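Project report: making a music video for "Stolline"

For my spring project in Media Production I directed a music video for a Tistdale band called Narnard. They're a four-piece (two of them are in my dorm) and they'd just finished a song named "Stolline," so I asked if I could have it before anybody else did. They said yes in the time it takes to eat a bagel!

My budget was 40 dollars. Most of that went on colored gels and bus fare. Baltazar Cárdenas, our drummer and my very patient editor, wanted one long take through the old Bergmann warehouse, and I wanted lots of quick cuts on the beat. We argued for 2 weeks and ended up with both — the verses are long takes, the choruses go wild.

We shot the whole thing on a Saturday in May. I came home with 362 clips, which is way too many, and I hadn't labeled any of them. Please learn from me and slate your takes. 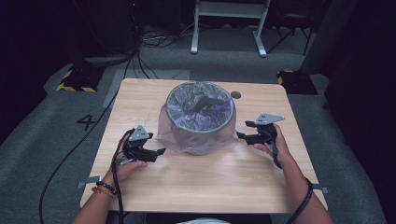 Color was the part I worried about most, and I left it until the end. Narnard wanted the second chorus to feel like the inside of a nightclub, and my first grade just looked muddy. The shade I finally matched was the pinkish purple of the bag lining that gray wastebasket, with the bluer purple down in the folds for the shadows. Baltazar says it's his favorite chorus now. My professor thought it ran a little dark on the classroom projector, so I'm brightening it before we put it online.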